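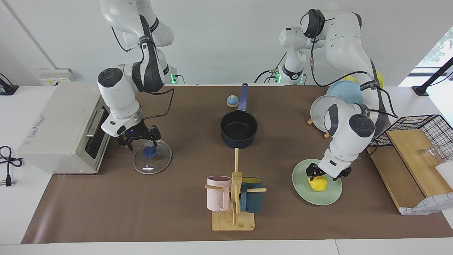
Toaster oven and glass lid, with the power point on the wall above the oven.

Ticket: Safety switch keeps tripping, Unit 2, Odgate
Logged by: Angeliki Economou
Logged with: Margaritis (building maintenance)
Opened: 16/07/2019
Status: Closed

Hi all, me again. The safety switch for the power points has started dropping out and I can't work out what's setting it off. Lights stay on, the computers don't. It went twice before morning tea and again while I was on the phone to a supplier (who now thinks I hung up on him). I can reset it from the board in the hallway and it holds for a while, sometimes all day, and then off it goes.

Everyone here is blaming the toaster oven, because everyone always blames the toaster oven. I'm not convinced. The last trip happened when it wasn't even switched on at the wall.

What's on that switch, as far as I can tell from the pencil labels on the board: the tea room, the front office, the storeroom, and something that says "ext" with a question mark after it. The board has a 40 amp main switch and a 32 amp breaker for the old stove circuit, which we don't use any more. Let me know if you need anything else off it, the torch on my phone is pretty good.

Reply from Periklis Kouris
Hi Angeliki, thanks for the detail. It's the safety switch going and the breakers are staying up, so I'd be looking at leakage to earth before overload. Could you unplug everything you can get to (unplug, please, don't just turn off at the wall), reset, and then plug things back in one at a time with a good gap between? Anything with a heating element first. If it goes with everything out, leave it off and ring me.

Update from Angeliki
OK, done, and it took most of the afternoon! Started with the kettle, which is the one I had my money on. Nothing. Then the toaster oven, on full, with a tray of somebody's leftover sausage rolls in it so at least the electricity went to a good cause. Ran it for 40 minutes and the switch didn't budge. Then the fan heater from under my desk, the Gullitz one. Nothing. Printer, nothing. Both monitors, nothing.

The fridge I was a bit nervous about on account of its age, but it's been humming away since lunch. So I had the whole lot plugged back in and running at once, feeling quite pleased with myself, and locked up and went home.

Came in this morning and it had tripped overnight. The milk is a write-off.

Update from Angeliki
Two more overnight trips. I've started keeping a list on the back of the roster and I think there's a pattern. It rained both nights. It was also bucketing down the morning I opened the ticket, I remember because I parked in the puddle. Could it be something outside? I keep coming back to that "ext" label.

Also, I checked with the Gosindale office in case it's the whole street. They haven't had any trouble at all, but they did say something similar happened to them back in February and it was a pump. We haven't got a pump. I don't think we've got a pump.

Reply from Periklis Kouris
Rain is a very good clue. Is there an outdoor power point or a light anywhere on the back wall? Have a look behind the bins. Please don't open anything up.

Update from Angeliki
Found it! There's a double power point behind the bins, down near knee height, completely hidden by the passionfruit. One of the flaps is missing and there's a green crust on the front. I've worked here four years and had no idea it existed. I haven't touched it, promise. There's no separate switch for it that I can find, so we're leaving the board as is and I'm resetting when I get in. I've moved the milk to next door's fridge.

Reply from Periklis Kouris
That'll do it. I'll be out tomorrow with a tester. You'll be without power to the points for an hour, so save your work.

Visit notes, Periklis Kouris
Insulation test on the circuit failed with the outdoor point connected, passed with it disconnected. Water in the back of the enclosure, terminals corroded. Old 10 amp double outlet removed, new weatherproof one fitted higher up the wall, conduit entry sealed. Retested, all good. Safety switch tripping within limits. Board relabelled in pen. Passionfruit needs cutting back from the wall.

Update from Angeliki
Has now sat through a full week, including one proper downpour with hail, and not a peep out of it. Happy for this one to be closed. Thanks Periklis, and thanks for doing the labels as well, I can finally read them.

One small thing, should I log the tea room tap as its own ticket or can it go on the end of this one? It's only dripping.

Reply from Periklis Kouris
New ticket please, that goes to plumbing. Closing this one.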